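## Conseil municipal de Corkberg – questions fréquentes

**Comment déposer une question orale ?**
Par écrit, au secrétariat, 12 jours avant la séance. Une seule question par habitant et par séance. Les questions reçues hors délai sont reportées.

**Combien de signatures faut-il pour une pétition ?**
1 000 signatures d'habitants majeurs, quartier de Sullside compris. Les signatures électroniques sont admises depuis avril.
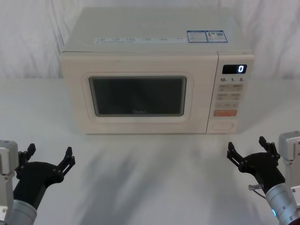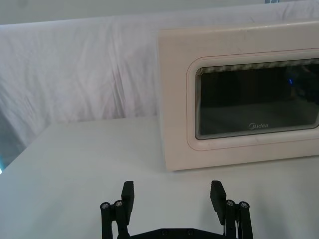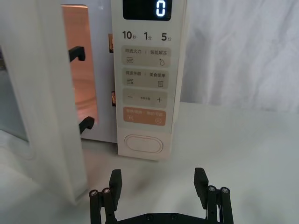
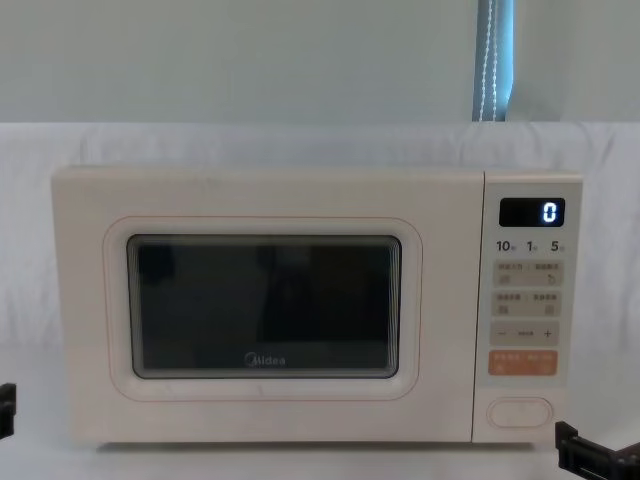

**Qui vérifie les signatures ?**
Le service des élections, sous la responsabilité de Chinyere Onyeka. La vérification dure 30 jours au plus. Un rejet est toujours motivé – le premier signataire en reçoit copie.

**Peut-on prendre la parole en séance ?**
Oui, sur inscription auprès de Musa Ogundipe avant 17 h. Le temps de parole est fixé à sept minutes, non cessibles.

**Une proclamation a-t-elle valeur de délibération ?**
Non. La proclamation est lue par un élu et n'est pas soumise au vote. La délibération est votée, numérotée et publiée au registre.

**Où consulter les procès-verbaux ?**
À l'annexe Leckie, ou sur demande écrite. Les annexes budgétaires font l'objet d'un dossier séparé.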